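Equipment budgeting for small robot cells

Equipment budgeting for small robot cells is the practice of estimating, before purchase, what a bench-mounted robot station will cost to buy, set up and keep running.

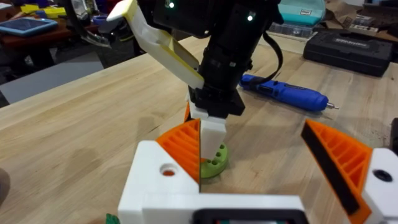
Scope

The term is mostly used for stations with one to three light arms working over an ordinary table. Typical work includes picking up small parts, placing blocks, sorting, and simple assembly with hand tools within reach. Full factory lines with guarding and conveyors are budgeted differently and are outside this article.

Budgets for small cells have a poor record. Vendors quote the arm, buyers remember the arm, and the rest of the money goes to items that were on no one's first list. Published guidance is thin and much of it comes from sellers, so the figures in it should be read with some care.

Cost categories

Most plans separate the arm itself from end tooling, mounting, sensing, control, work surface and labor. The arm is usually the easiest line to fill in and the least likely to change.

End tooling covers grippers, fingers, pads and the brackets that join them to the wrist. 3D-printed housings and ribbed fingers are common on light arms. They are often entered as nearly free, a habit that ignores printer time, failed prints and the hours of whoever redraws the part after it cracks. A grip pad is a wear item and belongs in the running budget.

Work surface and fixtures include the table, clamps, trays and test pieces. A wooden butcher-block top is a usual choice because it can be drilled and screwed into. Simple targets such as a drilled disc and a block to set on it cost very little, although a task built around them may say little about how the cell will do with real parts. Buyers should be wary of demonstrations that use only such pieces.

Hand tools and storage are small amounts that are regularly left out. A cordless screwdriver, a tool case and somewhere to put the cardboard boxes are needed at nearly every bench.

Labor is the largest category in most honest accounts and the smallest in most proposals. It includes wiring, calibration, task setup, cleaning and the time spent watching the machine.

Planning methods

The per-station method takes one complete bench, prices everything on it, and multiplies. It is simple, and it tends to overstate savings at larger numbers. The claim that a second station costs much less than the first is widely repeated and weakly supported.

The Semwood method, named for the parts supplier where it was drawn up, starts from hours of use. Each worn item is given a service life and a replacement price. Its standard worksheet assumes 2,000 hours a year. Critics regard this as wishful for any shop that also has to change tasks, and Semwood has never shown where the number came from.

Roald Nyberg, a purchasing consultant, proposed a plainer rule in his guide for workshop owners: set aside 10 percent of the purchase price for tooling changes and hold back the final payment for 90 days of use. The second half of the rule is popular with buyers. Suppliers tend to refuse it.

The Uvard survey

The trade newsletter Uvard collected 593 replies from small shops on planned and final spending. It is the source most often cited for the statement that tooling and labor cause the worst overruns. The shops chose whether to answer, and those with a bad purchase behind them may have been more eager to write in. The survey did not separate one-arm cells from shared tables, where cable routing, reach limits and collision checks add work.

Lease and resale

Georgiev and Ultard both offer leases on light arms. Lease terms generally exclude fingers, pads and printed parts, and some exclude cables. A lease can suit a trial, provided the return conditions are read first. Resale values are uncertain. Listings show asking prices only, and a gripper made for one task often sells for nothing.

Open questions

There is no agreed way to count idle hours, shared operators or floor space between benches. Payback periods quoted without these items are of limited use.

See also: Preventive maintenance; Total cost of ownership; Work cell layout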